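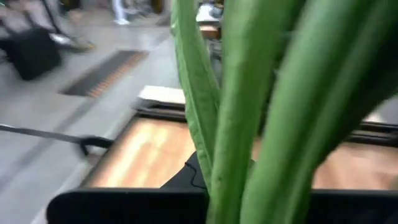
Thread last edited: 22 Mar 2022

I wrote down every bet I made at the Skavness meet. All of them, including the ones I'd have preferred to remember differently. A thread on what a notebook does to a person.

Ground rules. $2 to win, one horse per race, no exotics, no doubling up after a bad one. I had a phone app for it, made by an outfit called Garen, and I gave up on the app after a day because it kept congratulating me.

So, a paper notebook. Columns for race, horse, odds when I bet, odds when they went off, what I was thinking, what happened. The fifth column is the one you don't want anybody in your family to read.

Final tally: 104 bets, 29 winners, down $57.

Before you do the math for me: yes, I staked $208 and got $151 back. Yes, I could have bought a decent pair of shoes. I've seen my shoes. I know.

Before the notebook, if you'd asked me how I did at Skavness last November, I'd have said "about even." I believed it, too. I had a very clear memory of a gray mare at 11-1 and almost no memory of anything that ran the same afternoon.

The surprise was how often I wrote "liked the look of him in the paddock." I can't tell you one thing about how a horse should look in a paddock. I was grading them on ears.

Paddock ears went badly. I'm not going to publish the paddock ears figures.

"Due" also shows up a lot. As in, this one's due. A horse who has finished fifth six times in a row is a horse who's pretty good at finishing fifth. 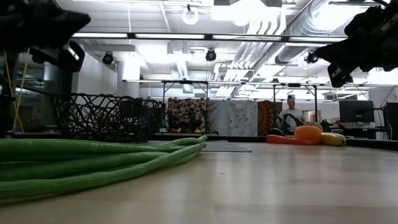 The two odds columns taught me more than anything else in there. You bet a horse at 5-1 with ten minutes to post, you feel clever, and he goes off at 3-1. In a pari-mutuel pool you get paid the second number. The first one is a rumor.

I knew that, in the way you know your car has a spare tire. Writing both numbers down race after race is more like getting the flat.

It does drift the other way sometimes. Mine mostly drifted up when the horse was about to lose, which I'm told is the crowd "having an opinion."

Then the takeout. The track keeps its cut before anybody gets paid, and it's in the program, in type suitable for ants. If you bet purely at random you should expect to lose a little something every time, forever. That's the price of the seat.

I compared my losses with what I'd expect from throwing darts at the program. I'm not going to say the darts won. I'm saying the darts had a quieter meet and didn't buy nachos.

Nachos are not in the $57. Neither is parking. If I put those in, this becomes a thread about nachos.

Breakage, for those who enjoy being irritated: payoffs get rounded down. Your winner should have paid $7.57 and the board says $7.40. It's pennies. I now resent those pennies more than the losing tickets, and I have no explanation that makes me look good.

Someone always asks about show bets. I tried a weekend of them at Grillau before the Skavness meet. You cash a lot of tickets. You walk to the window feeling like a banker and you walk away with $2.40.

Grillau is a lovely little track, by the way. Good shade, bad coffee, and a tote board with a bulb out, so for two races I thought my horse was 3-1 and he was 8-1. He lost at both prices.

OK, useful part. If you want to try the notebook:

Write the reason BEFORE the race. If you write it after, you'll find you had a wonderful reason for every winner and a bad jockey for every loser.

Write the passes too. I started doing this halfway through and it's the only habit that saved me money. "Race 4, no idea, sat down" is a perfectly good entry. I'd like to have more of them.

Keep the stake flat. The minute your bets are different sizes you can tell yourself any story you like about the total.

Don't total it during the day. I did that once after race 6, saw where I stood, and bet the Demissie Handicap like a man trying to leave a burning building. Fifth column for that one just says "because."

And decide the amount before you leave home. Cash in an envelope, card in a drawer. When the envelope is empty you're a spectator, and it's a nice sport to watch. The horses don't run any slower. If an empty envelope ever sends you looking for the card, stop there and talk to somebody.

Several replies asking if I'm going to use all this data to build a system. I have a system. It costs me $57 a meet and comes with fresh air.

What I will do is go back through and split the bets by distance. I have a feeling I'm worse in sprints. I also had a feeling I was about even, so we'll see what the feeling is worth.

Notebook has eleven blank pages left. Next meet is already written at the top of the first one, and under it, underlined twice: NO EARS.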